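Guides > Visitor Demonstrations > Set-Up

Section 4. Preparing the Disassembly Cell for an Open Day

This section applies to staff who set up and present the computer disassembly cell during scheduled visits. Read it together with the general safety section before the first group is admitted.

4.1 Before visitors arrive

1. Lay the tower on its side on the slatted table, with the side panel removed and the interior facing up.
2. Place the gray parts tray to the left of the tower.
3. Confirm that the processor, the memory module and the hard drive each have a clear position in the tray.

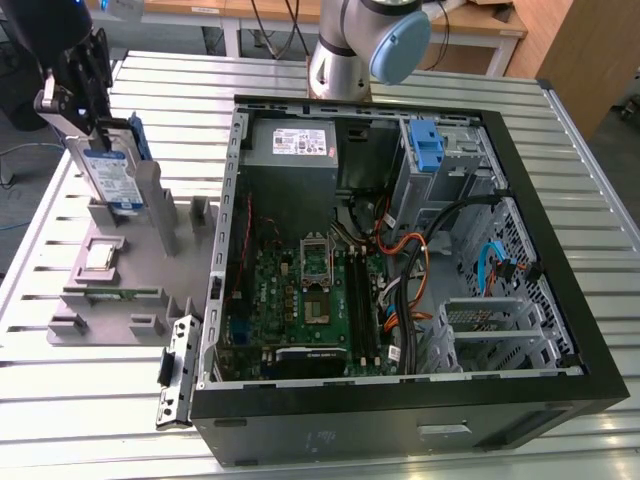
Elcombe Automation Teaching Laboratory — Public Programs

4. Load the program named Welamell and run it once at reduced speed with no visitors in the room.
5. Report any fault to Sumeya Tilahun before the doors open at 10.

CAUTION: Only the trained operator may reach over the table while the arms are powered. Visitors must remain behind the floor line at all times, including during pauses.

4.2 Presenting the demonstration

1. Admit no more than 10 visitors at a time.
2. State which parts will be handled and where each one belongs in the tray.
3. Start the program from the operator station and keep one hand near the stop button.

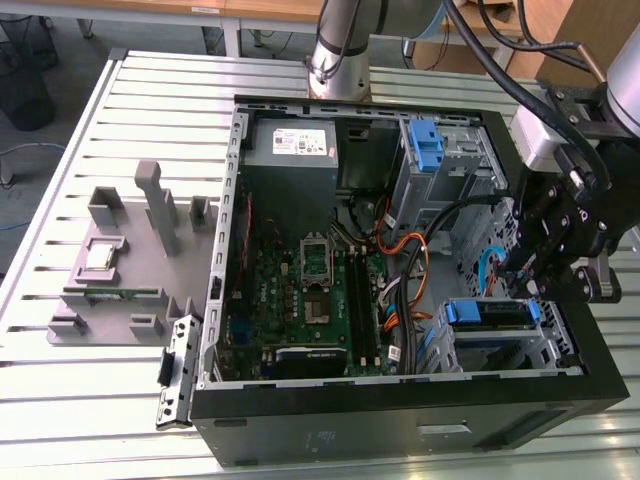
4. Speak while the arm is moving, but do not turn away from the cell. If a visitor asks a detailed question, finish the current step first and then answer.
5. If the gripper touches the case or a cable, press stop. Do not pull the part free by hand while the arm is powered.

NOTE: Each group is allotted 30 minutes. Questions about the Fleton course should be held until the end of the session.

4.3 Resetting between groups

1. Move both arms to their rest positions and set the controller to hold.
2. Check the loose cables inside the case and move any that lie in the path of the gripper.

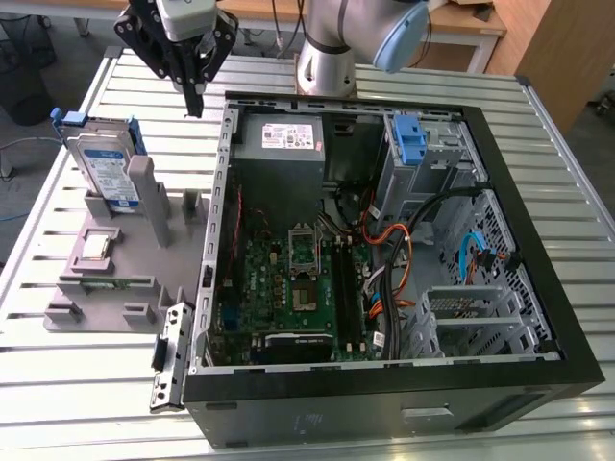

3. Compare the tray with the parts list kept at the operator station — a part seated at an angle may not be gripped correctly on the next run.
4. Enter the group in the visit log and sign the entry.
5. Release the controller from hold only when the next group is behind the floor line.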